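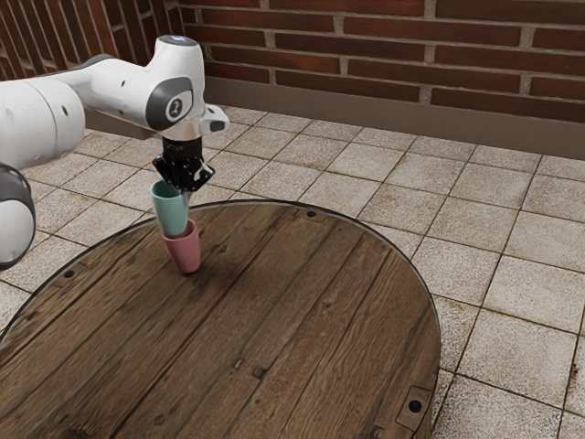
Chez Petivcombe, la cellule d'empilage existe en deux exemplaires. L'une est boulonnée au sol de l'atelier, l'autre tourne dans un simulateur, avec le même bras, la même pince à deux doigts et une table ronde en bois sur laquelle on pose des gobelets. Brândușa Iordache s'occupe de la seconde. Son travail consiste à la garder en état, comme on entretient une machine.

« Les gens pensent qu'une cellule simulée ne se dérègle pas, dit-elle. Elle se dérègle à chaque mise à jour. » En octobre, le moteur physique a été remplacé par une version plus récente de Bunier, le logiciel maison. Le lendemain, le bras réussissait encore ses approches, mais les gobelets glissaient ou restaient collés l'un à l'autre au moment du lâcher. Il a fallu reprendre les réglages un par un.

Elle commence toujours par la pince. L'ouverture des doigts, la force de serrage, puis le frottement entre les doigts et la paroi du gobelet. Vient ensuite le repère de l'outil, c'est-à-dire le point que le contrôleur prend pour l'extrémité du bras. Un décalage de quelques millimètres suffit pour que le bord du gobelet du dessous soit accroché à la descente. Après chaque modification, elle lance une série de 300 essais et ne regarde d'abord que les échecs.

Un empilage demande peu de gestes : saisir un gobelet, l'amener au-dessus de l'autre, descendre, ouvrir. Les ennuis se concentrent sur la descente. Si le gobelet tenu penche, il peut entrer quand même, ou bien se coincer de travers. Il arrive aussi que les deux se retrouvent dans la pince.

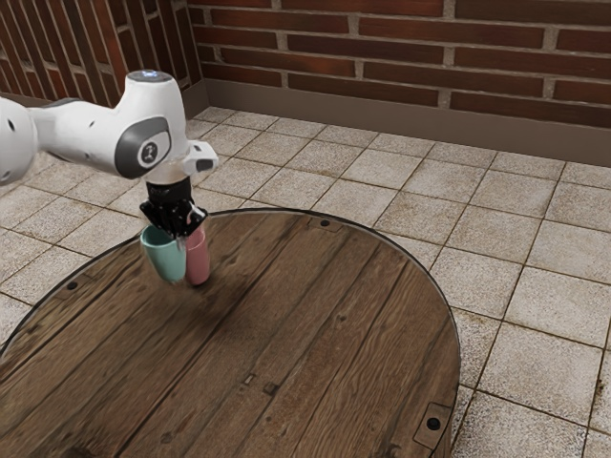
Dans ce cas, Iordache fige la simulation et affiche les points de contact. Elle cherche lequel des corps touche les doigts et avec quelle force -- une opération impossible sur la cellule réelle, où l'on ne dispose que du courant des moteurs. Elle reprend ensuite la forme de collision des gobelets, souvent trop grossière près du bord. Sa dernière correction a fait passer cette forme à 1000 facettes. Le calcul est plus lent, et elle s'en accommode.

Le journal d'entretien, tenu dans un outil nommé Anghel, compte 2494 lignes. Chacune porte le réglage modifié, l'ancienne valeur, la nouvelle et les initiales de l'auteur. Brândușa Barbu, responsable de la cellule physique, le consulte avant de toucher à son propre contrôleur. Les deux femmes partagent un prénom et un bureau, et signent donc BI et BB.

Barbu reste prudente sur le transfert. Un réglage validé à l'écran est d'abord essayé à vitesse réduite, la main près de l'arrêt d'urgence. Le prochain chantier porte sur l'ouverture de la pince, que Barbu trouve trop brusque. Iordache a déjà préparé trois profils plus lents à comparer.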